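# About us

Drustitz is a small shop and repair room for wireless earbuds and the little cases they live in. We clean them, we match single buds with lost partners, and we sell again the sets that people do not want anymore. The shop was opened by Karim Morsy in May, in the front room of a former bakery on Grorside, and the old bread shelves are still on the wall. Now they hold boxes of earbuds.

Before this Karim repaired laptops for many years. He still keeps his old Asus on the counter for the bookkeeping, and customers sometimes ask if it is for sale. It is not.

## What we do

Most people come to us with one of two problems. The first is that one earbud is lost, and the other one is lying in a drawer. The second is that the set is complete but the case does not charge it well. Very often this second problem is only dust and pocket lint on the contacts, and a cleaning is enough. A cleaning costs 6 dollars and you can wait for it, or drink a coffee next door at Benmoussa and come back.

We work with in-ear models with a short stem, with round buttons, and with the older kind with a neckband. Please bring the case also, even when it looks fine to you. An earbud must sit correctly in its slot, and we can check this only when we have both parts together.

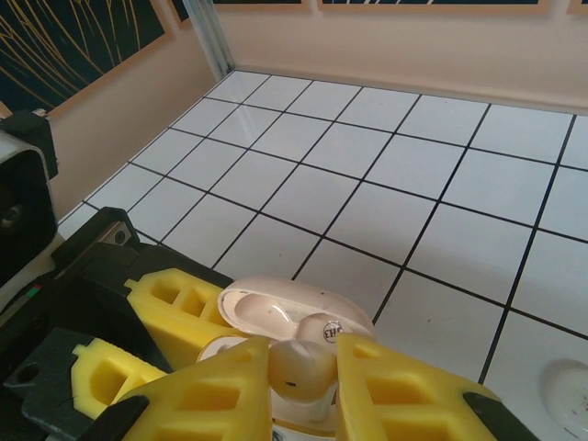 We ask every customer to write down the model name if they know it. The letters on small cases are often rubbed away, and two cream-colored sets from different makers can look like twins. If you don't know the model, it is no problem -- we have a drawer with 713 single earbuds, all sorted by shape and color, and we compare by hand.

## How we handle your things

Each set gets a paper envelope with your name and a number. The lid is opened, both buds are taken out, and the slots are brushed with a dry brush. We do not use water inside a case. The silicone tips, when a model has them, are washed separately in mild soap and left overnight on a towel.

If we find a fault that we cannot repair, we tell you before you pay. A set that is not collected after 55 days goes to the resale shelf, but first we call you, and then we call again.

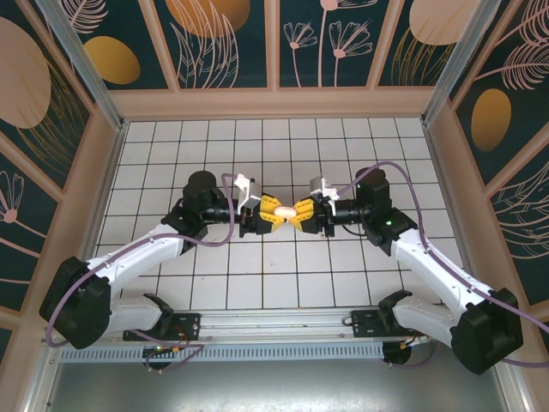 A closed case is smooth and rolls easily from a table, so for the way home we give you a small felt pouch with a button. Karim's aunt sews them from leftover cloth, with flowers, stripes or plain, and you may choose. The plain gray ones are always finished first.

## Visiting

The door is on the side street, next to the bicycle stand. We are closed on Sundays and in the lunch hour. For bigger orders from schools and language classes please write to us one week before -- we also do cleaning for shared headphones, up to 3000 pieces in a year.

Page updated Tuesday, November 5, 2019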